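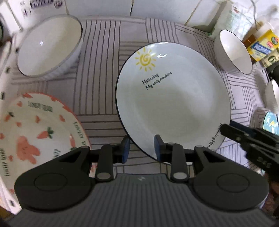
*A white plate with a hand-drawn yellow sun and the words "Hello, day / My only sunshine."*

**Prokow Adds Coastal Rail and Guesthouse Packages to Plarnotum Program**

GANDAMO, 25 July 2025 – Prokow, a travel operator specializing in independent rail vacations, today opened booking for its Plarnotum program. Departures begin in October.

The program combines reserved rail seats, luggage transfer and guesthouse lodging under one booking reference. Travelers can choose an itinerary of four or eight nights. Both start and end at Gandamo Central and include stops in Bhatt and Plarnotum. The eight-night version adds two nights in the upper valley, with bus connections timed to meet the afternoon train.

Lodging is provided by family-run guesthouses under contract with Prokow. Room rates include breakfast, and dietary requests must be entered at the time of booking. Check-in is open from 3 p.m. Late arrivals are accepted with notice to the property.

Capacity for the first season is set at 2000 travelers. It will rise to 3000 in the second season, subject to the rail timetable. Single travelers pay no supplement on four-night itineraries.

Bookings may be changed once without charge up to 30 days before departure. Later changes are subject to the fare rules of the rail carrier. If a train is canceled, Prokow will rebook the affected segment and extend lodging where required. Travel insurance is not included in the package price.

Tickets are issued electronically. Paper copies can be collected at the Prokow desk in Gandamo Central.

**About Prokow**

Prokow plans and sells rail-based vacations for individuals and small groups. The company is based in Gandamo and has a second office in Bhatt.

**Media contact:** Prokow Press Office, Gandamo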